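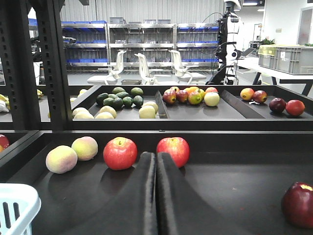 Figure 1. Peaches and red apples on a dark gray tray.

Papers > Food and Memory > Shopping Diaries > Section 4

April
Lise Sandhu

4. What people wrote down, and what they told me later

I should say up front that I came to this with a hunch. My mother kept a grocery notebook for most of my childhood, and she was always sure we ate more fruit than the notebook said. So when I got the chance to run a diary study in Isitmont, I wanted to know if other households had the same gap between the page and the memory.

The setup was pretty plain (Section 3 has the details). We had 22 households, each keeping a paper diary of every food purchase, and I visited each of them 2 weeks after the last entry for a chat over the kitchen table. I asked people to tell me what they'd bought, from memory, with the diary closed. Then we opened it together and went through it line by line. By the end I had a little over 2000 diary entries to code, and my handwriting-reading skills have never been better!

4.1 Fruit by name and fruit by the bag

The first thing that jumped out was how differently people wrote and talked. In the diaries, fruit was often just "fruit," or "bag of apples," or once, memorably, "the usual." Out loud, the same shoppers got specific. They gave me colors, they told me which ones were for lunch boxes and which were for baking, and one man spent a good ten minutes on why he won't buy a peach before the middle of summer.

I coded each mention on a simple scale, from the broadest word (food, groceries) down to the narrowest (a named variety). Spoken mentions came out narrower than written ones in most households, and fruit had the widest spread of any category. Bread was close behind. Canned goods hardly moved at all, maybe for the boring reason that people copied the label both times.
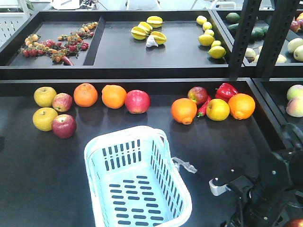 I got a bit stuck on mixed purchases. If someone writes "apples, oranges" on one line, is that one mention or two? I went with two, and I recoded a batch of 200 entries several months later to see if I still agreed with myself. Mostly I did. The places where I'd changed my mind were nearly all mixed lines with a vague word at the end, like "apples, oranges, etc." – I had counted the "etc." the first time and dropped it the second. The final numbers leave it out.

4.2 The missing trips

Now for the gap itself. People remembered the big weekly shop very well. What they lost were the small trips, the stop on the way home for milk and whatever looked good by the register. Those trips were in the diary and gone from memory. You'd expect that to make people report less fruit, and for some households it did.

But a good number went the other way, just like my mother. They told me about fruit that wasn't in the diary at all. When we opened the pages together, a few decided they must have forgotten to write it down. Others thought they'd mixed up one week with another. I can't tell those two apart from what I have, and I'd be wary of anyone who claims they can with a paper diary alone. Receipts would help. I did ask for them, but so few people had kept theirs that I left receipts out of the analysis completely.

I come back to the lunch box talk in Section 5, where the households with school-age kids get treated on their own.

Contact: Lise Sandhu | © The author | Back to top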